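Unanden Community Garden, minutes of the May meeting

Opened 7:05 p.m. Chair: Loukia Balaskas. Apologies as per sign-in sheet.

1. Previous minutes
Accepted with one correction: the tomato bed by the gate is bed 8, not bed 12.

2. Vegetable beds
Silverbeet and broad beans are in. The zucchini finished early with powdery mildew, and the old vines have gone to green waste. Agreed to rest bed 12 under pea straw until spring.
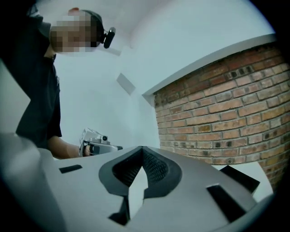
Garlic is to be planted by the end of the month. Loukia has the seed cloves.

3. Irrigation
Two quotes received for replacing the drip line. Skoma quoted $519 fitted. Zimum quoted $334 for parts only, with members to do the digging. Moved that we accept Zimum. Carried.
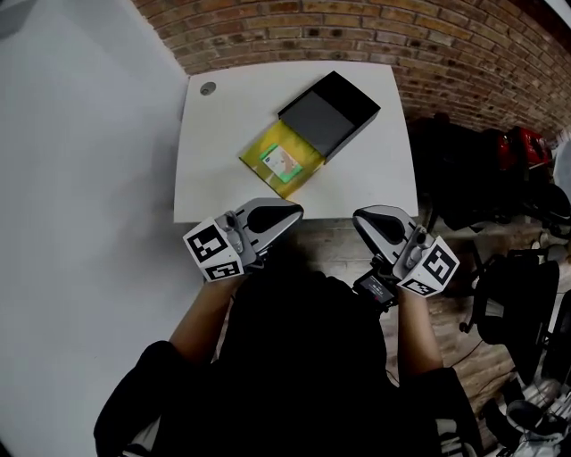 The timer stays on its current program until the new line is in.

4. Kitchen supply
The café on Araújo Street has asked for rocket and parsley each week. Agreed to a trial, surplus only, picked before 8 a.m.

5. Other business
Compost bay two is full. Please use bay three.
The hose fitting at the shed needs a new washer.

Closed 8:20 p.m.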